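Sun 16 August

Got back from the Fisley games fair last night with sore feet and a bag full of stickers, so let me get this down before I forget it all! I went mostly for the Hubáček booth, and the line for their co-op platformer, Nidska, was already out past the food stands when I got there.

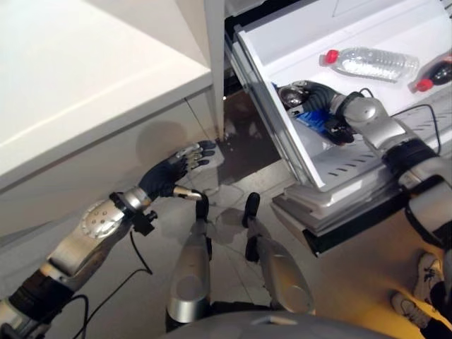
I waited 72 minutes (yes, I timed it) for a demo that lasts 7. Worth it? Mostly. You and a friend play two lighthouse keepers tied together by a rope, and you swing each other over gaps while the tide comes up. My partner was a total stranger who kept jumping early, and we drowned a lot. The rope feels great, though, and the music is still stuck in my head. The camera needs work, it kept losing me behind the rocks.

After that I wandered over to the indie hall, which had way more room than when I went in June a couple of years back. Best thing in there was Cendunska, a little card battler with 252 cards and really ugly, lovable monsters. I lost both my matches and went straight back for the stage show.
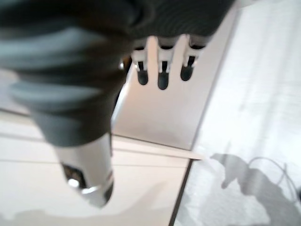 Can you play Nidska alone?
The guy at the booth told me there's a solo mode where you switch between the two keepers with a shoulder button, but it wasn't in the demo, so I couldn't try it.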